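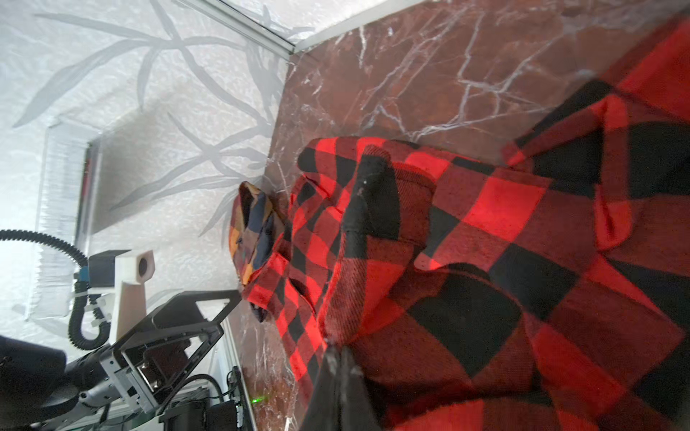 Esadow opens winter textile collection in Zarcombe with free folding and mending day

ZARCOMBE, Thursday, July 22, 2021 - Esadow, which sorts and resells used household textiles, will start taking in blankets, flannel shirts, throws and other cold-weather fabric at its Cabello Street counter next week. The collection runs through the end of September. Items in good condition will be cleaned, folded and passed on to families in Zarcombe and Hinarholm before the heating season.

Last year's collection brought in 2,414 pieces. Plaid flannel was the largest single group, followed by fleece throws and knitted bedspreads. The company expects plaid to lead again.

"People buy a plaid shirt or a plaid blanket, use it for a couple of winters and then it goes to the back of a closet," said Hajnalka Katona, who manages intake at Esadow. "Most of what we get has plenty of wear left in it. It needs a wash and a decent fold."

Folding takes up more of the working day than any other step. Thick fabric does not stay in a stack unless it is laid out flat first, and a shirt with the sleeves left loose will pull the pile over when someone reaches for the one under it. Esadow has changed its method this year. Each piece is spread on a smooth table, straightened from the bottom hem up and folded to a standard width of 42 centimeters, the inside width of the shelves at both pickup points. Small patterned cloths, such as napkins and patchwork squares, are folded separately and banded in sets of 4.

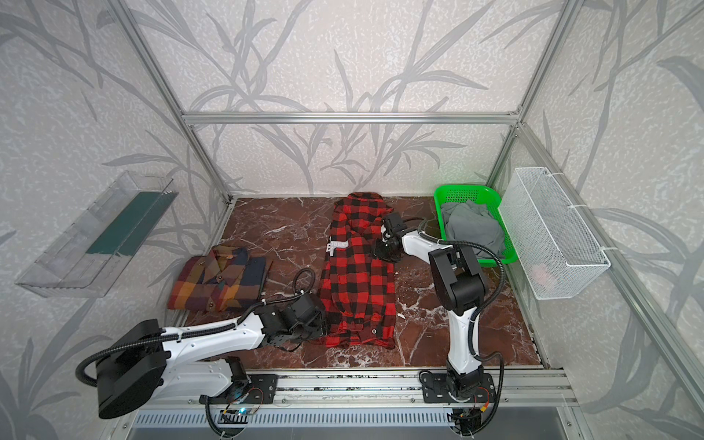

Red plaid fabric on a marble-patterned work surface, with leaf-print wallpaper behind it.

The new shelf width was set by Leandro Olmedo, who fitted out the Hinarholm pickup point in April. The old shelves were deeper and staff had to unload half a row to find a size. The narrower ones hold 800 folded pieces at each location, with sizes marked on the front edge.

A free folding and mending day will be held at the Cabello Street counter on the first Saturday of August. Visitors may bring their own shirts and blankets and work on them at the tables. Nuria Llorente will show how to replace missing buttons, close a split seam and patch an elbow on flannel. Hugo Quintana will run a table on storage, including how to keep fleece from matting and how to fold a large blanket without a second person. Children are welcome with an adult. No sign-up is needed for the folding tables. Places at the mending table can be reserved at the counter.

What to bring

Esadow accepts blankets, throws, flannel and wool shirts, sweaters, scarves and bed covers. Small stains and missing buttons are fine. The company asks that people wash items before dropping them off, empty the pockets and remove pins. Pillows, comforters with feather filling, electric blankets and anything with mold or pet damage cannot be taken.

Textiles that are too worn to pass on will be cut up for cleaning cloths and sold by weight to workshops in the area. Money from those sales goes toward laundry costs.

"We used to wait until October and then everything came through the door in two weeks," said Fabrice Moulin, operations director at Esadow. "Starting in summer gives us time to wash and check each piece before anyone needs it."

Drop-off hours at Cabello Street are 9 a.m. to 5 p.m., Monday through Friday, and 10 a.m. to 1 p.m. on Saturday. Hinarholm residents can leave bags at the pickup point during its normal opening hours. Bags should be closed and labeled "winter."

Media contact: Hajnalka Katona, Esadow, Cabello Street counter, Zarcombe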